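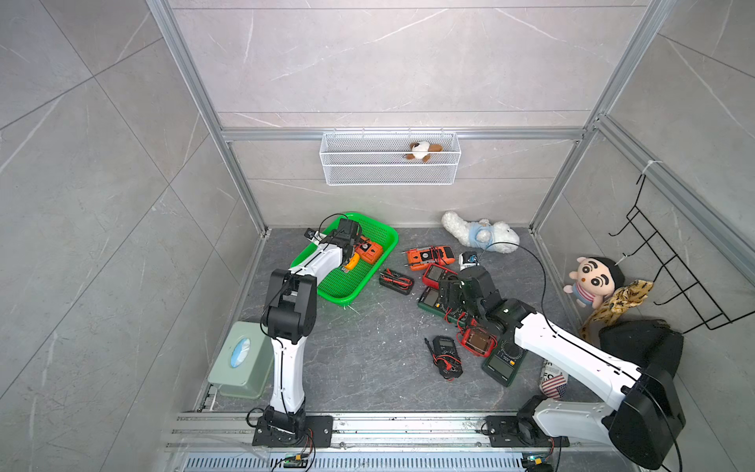 **누구를 뽑나요?**
쓰던 멀티미터를 바구니에 모으고, 테스트 리드를 풀어 정리하고, 점검표에 상태를 적는 계측기 정리 보조를 뽑습니다. 전기 쪽 자격증은 보지 않습니다.

# 계측기 정리 보조 단기 근무자 모집 (11월)

트레이드무라(Trademura)는 중고 계측기를 매입해 점검한 뒤 학교와 정비소에 다시 공급하는 회사입니다. 이번에 빌터(Bilter)에서 들어온 물량이 많아 정리 작업을 함께할 단기 근무자를 모집합니다. 정리 대상은 손에 드는 디지털 멀티미터 480대와 거기에 딸린 테스트 리드, 케이스입니다. 입고 상자에는 기종과 색이 뒤섞여 있고, 리드가 본체에 감긴 것과 따로 엉킨 것이 같이 들어 있습니다.

## 하는 일

1. 입고 상자에서 멀티미터를 꺼내 작업대 바닥에 펼칩니다. 본체가 겹치지 않게 놓습니다.
2. 본체에 관리 번호가 있는지 봅니다. 번호가 없는 것은 따로 모아 담당자에게 넘깁니다.
3. 엉킨 리드를 풉니다. 당겨서 풀지 말고 탐침 쪽부터 한 가닥씩 뺍니다. 단자에 꽂힌 리드는 플러그를 잡고 뽑습니다.
4. 표시창 흠집, 버튼 눌림, 다이얼 걸림, 단자 주변 글자 상태를 점검표에 적습니다. COM 단자와 10A MAX 표기가 지워져 읽을 수 없는 것은 "표기 불량" 칸에 표시합니다. 켜서 측정하는 일은 점검 기사가 합니다.

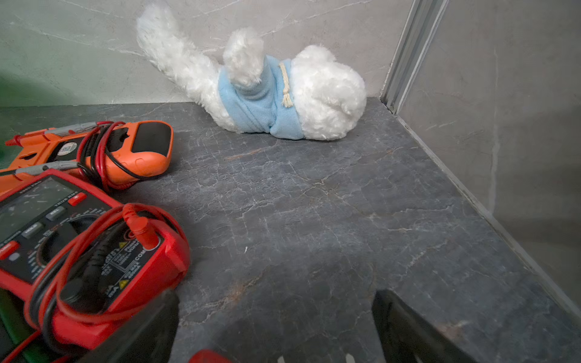 5. 적은 것부터 바구니에 담습니다. 표시창이 다른 본체의 모서리에 눌리지 않게 하고, 리드는 빨간색과 검은색을 한 쌍으로 감아 같이 넣습니다.
6. 바구니가 차면 점검실 선반으로 옮기고 빈 바구니를 가져옵니다.
7. 퇴근 전에 작업대를 닦고 남은 점검표를 서류철에 넣습니다.

빠르게 많이 하는 것보다 점검표가 맞는 것이 중요합니다. 하루 목표 수량은 정해 두지 않았습니다. 다만 바구니에 담은 순서와 점검표 순서가 다르면 점검실에서 처음부터 다시 대조해야 하니, 순서는 꼭 지켜 주시기 바랍니다.

## 근무 조건

- 근무지: 리크스테드(Lirkstead) 창고 2층 정리실
- 기간: 11월 한 달. 물량이 일찍 끝나도 약속한 근무 시간은 채워 드립니다.
- 시간: 오전 9시 30분부터 오후 4시까지, 점심시간 1시간 포함
- 총 근무 시간: 모집 인원 전체를 합해 192시간. 개인별 시간은 면담 때 나눕니다.
- 급여: 시급제이며 금액은 면담 때 서면으로 알려 드립니다. 교통비는 별도입니다.
- 식사: 점심 제공. 도시락을 가져오셔도 되고 냉장고와 전자레인지를 쓸 수 있습니다.
- 복장: 편한 옷과 앞이 막힌 신발. 반지와 팔찌는 작업 중에 빼 주세요. 장갑은 회사에서 드립니다.

## 지원 자격

- 만 18세 이상
- 작은 글씨를 읽고 옮겨 적을 수 있는 분 (돋보기 사용 가능)
- 빨간색과 초록색, 주황색을 구별할 수 있는 분. 본체 색을 점검표에 적습니다.
- 한글로 점검표를 쓸 수 있는 분

물류나 검수 일을 해 보신 분, 멀티미터를 써 보신 분은 지원서에 적어 주세요. 없어도 불이익은 없습니다. 첫날 오전에 점검표 쓰는 법과 리드 감는 법을 알려 드리고, 이 시간도 근무 시간에 들어갑니다.

## 담는 방법

바구니는 옆면에 구멍이 난 초록색 플라스틱 제품을 씁니다. 본체를 먼저 넣고 리드를 그 옆에 둡니다. 점검표를 아직 쓰지 않은 것은 바구니 밖에 두고, 쓰고 나서 넣습니다. 작업대에 있는 휴지와 인형은 계측기가 아니므로 바구니에 담지 않습니다.

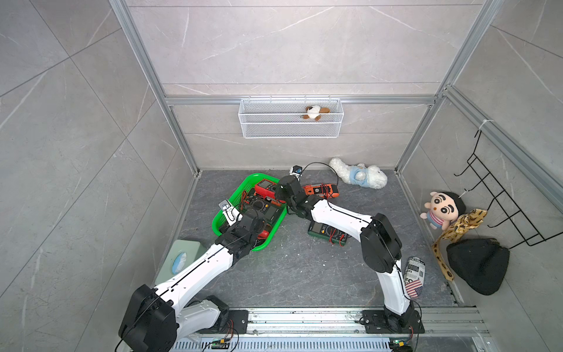 *정리실 작업대. 초록 바구니에 담긴 멀티미터와 바깥에 놓인 멀티미터.*

## 지원 방법

이름, 연락처, 일할 수 있는 시간대를 적어 정리실 담당 레나타 시스테르나스(Renata Cisternas)에게 보내 주세요. 창고 1층 안내대에 종이로 내셔도 됩니다. 정해진 양식은 없고 사진은 붙이지 않습니다. 제목이나 봉투에 모집 번호 3095를 써 주세요.

서류를 본 뒤 개별로 연락드립니다. 면담은 정리실에서 하고, 리드 한 묶음을 직접 풀어 보는 시간이 있습니다. 면담 담당은 플레처 브라이트(Fletcher Bright)입니다. 모집 인원이 차면 안내대에 마감 안내문을 붙입니다.

## 참고

- 정리실에는 창고 오른쪽 계단으로 올라옵니다. 엘리베이터는 화물용이라 계단 이용이 어려운 분은 미리 말씀해 주세요.
- 주차는 세풀베다(Sepúlveda) 건물 뒤편을 이용합니다. 차량 번호를 안내대에 적어 두면 됩니다.
- 본체 안의 건전지는 빼지 않습니다. 액이 샌 흔적이 보이면 만지지 말고 담당자를 불러 주세요.
- 제출한 서류는 모집이 끝나면 파기합니다.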